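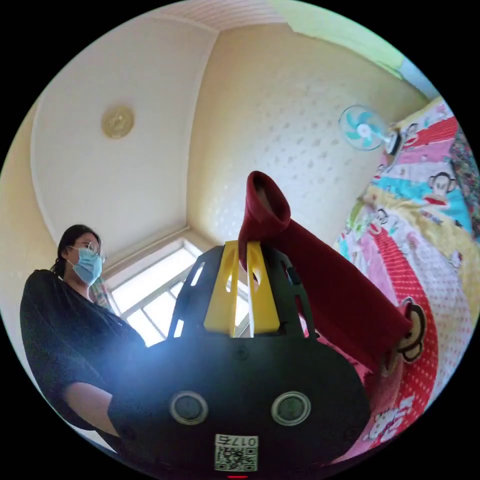 Two yellow fingers in a black frame

Sports > Football > Rosters and Contracts

Print this page | E-mail to a friend

Practice squad and the injured list
Detlef Fröhlich
Our linebacker Lauritsen went on the injured list in March. Can Hetbridge still keep him for the season, or must they release him first?

Asger Skov
They can keep him. The club has 60 places and an injured player does not take one – but he must miss 17 days.

Annick Guillot
I think Prusbridge did the same with their kicker. Not sure.

Contact us | Copyright Rellness | Back to top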